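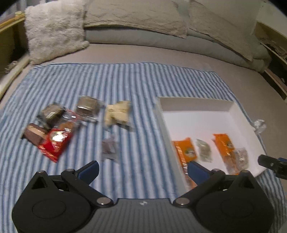 How to buy your first bond through an ordinary share account

October 3, 2020

When I bought my first bond I put it off for the whole of April, mostly out of worry that I would press the wrong button and end up owning something dreadful. I needn't have fretted so much, but I do remember how foggy it all seemed, so I've written the steps out at the pace I'd have liked myself (slowly, with tea).

Before you start

You'll need a share account that deals in bonds as well as shares. Mine is with Doucette, and the menus I mention are theirs, but other brokers have much the same things under slightly different names. Have your bank details and tax number to hand.

Step 1. Find the smallest amount you can buy

Some bonds are sold only in very large lumps meant for pension funds. Look for the line marked "minimum denomination". The one I'll use here, the Stivport Harbour bond, can be bought in pieces of 2,000, and that was as much as I cared to put in.

Step 2. Read what the money is for

Stivport is raising money to repair its harbour wall and the pumping station at Basusitz. The first few pages of the prospectus tell you this, and they also tell you who has to pay you back. Do read that second part twice! A lovely project doesn't make the borrower any safer. The whole thing runs to 137 pages and I won't pretend I read every one, but the section called "Risk factors" is well worth an evening.

Step 3. Check the price and the interest already built up

Bond prices are quoted per 100 of face value, so 98 means you pay 98 for every 100 you'll be owed at the end. On top of that you pay the seller for interest earned since the last payment date. It looks like a sneaky extra charge the first time you see it, but you get it back with your next coupon.

Step 4. Place a limit order

Choose "limit", type in the most you're willing to pay, and leave it good for the day. Doucette charged me 40 for the trade. If you use Skokis instead, the fee is shown only on the last screen, so have a look before you confirm.

Step 5. Write down the dates

Put the coupon dates and the final repayment date in your diary. Mine pays on the 21st, twice a year.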